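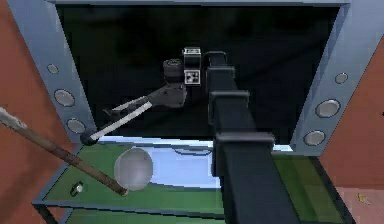

About Urkitar

Urkitar writes planning and control software for robot arms that have to work in awkward places: inside cabinets, between shelves, round the back of things. We are a small company with 12 people on the payroll and a rather long list of cabinets we have met and not always got along with.

How we began

The firm was started by Assunta Costa and Houda Belkadi, who shared a desk at their last job and, over a good many lunches, a grumble. Arms that behaved beautifully out in the open would freeze the moment you asked them to reach past a door post, and the people on the line would end up doing the job by hand (with a sigh, and who could blame them). Assunta had spent years on motion planning, Houda on perception, and they both felt the trouble lay somewhere in the gap between the two. So they rented a room above a bicycle shop in Greenwood, bought 2 second-hand workstations and set to it. We have since moved downstairs and along a bit, but we can still hear the bicycle bells from the meeting room.

What we make

Our main product is Grodora, a planner that works out how an arm can get its gripper into a tight space and, just as importantly, how it can get back out again. It takes in what the cameras know about the shelf and what they don't, and it treats the dark corners with a bit of healthy suspicion. If the picture changes halfway through a reach, Grodora plans again from wherever the arm happens to be.

Alongside it sits Stovuvum, our simulator, which most of us have open from morning till home time. We use it to build cabinets and shelves and fill them with the sort of objects that make life hard for a robot: shiny surfaces, see-through balls, long sticks lying at a slant, little stubby things near the front edge. Every new version of Grodora has to go through 888 of these set-ups before a customer sees it, and the whole run takes us one night and a fair amount of electricity. Houda reads the failures over breakfast and is usually quite cheerful about it.

Working with us

We like to start with a visit. One of us will come and look at your shelves, ask a lot of questions and probably crawl about on the floor with a tape measure, and then we'll build your workspace in Stovuvum so that you can watch the arm try it before you spend anything on hardware. If we think the job is better done another way, we will tell you so over a cup of tea.

We also take on students each February, for placements lasting 9 weeks. They get a proper piece of the planner to work on, a desk by the window and a share of the biscuit tin. If you'd like to apply, or simply want to talk about a cabinet that has been giving you grief, do write to us through the contact page. Assunta answers most of the messages herself, generally in the late afternoon.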